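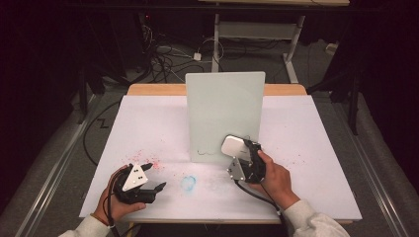 Marker ink on a small whiteboard panel comes off in two stages: a dry pass with the eraser, then a damp pass with a cloth. Most ghosting builds up when the second stage is skipped.

**Dry pass**

- Stand the panel upright on a protected tabletop. A sheet of white board or paper shows stray ink before it reaches the wood.
- Hold the top edge with one hand. An unsupported panel tips under light pressure.
- Lay the eraser flat and pull it in straight, overlapping strokes from top to bottom. Circular rubbing spreads pigment.
- Knock the eraser clean after every 15 strokes.

**Damp pass**

Wring out a microfiber cloth in plain water and wipe once, then dry with a second cloth. For ink left on since July, draw over the old line with a fresh dry-erase marker and wipe within a few seconds – the solvent in the new ink lifts the old. Test pastel panels near a corner first.

**The sheet underneath**

Specks and smudges on the protective sheet transfer to the back of the panel when it is laid down. Coated board can be wiped like the panel. Uncoated paper cannot be cleaned and should be replaced.

Store the eraser face up, away from the marker tray.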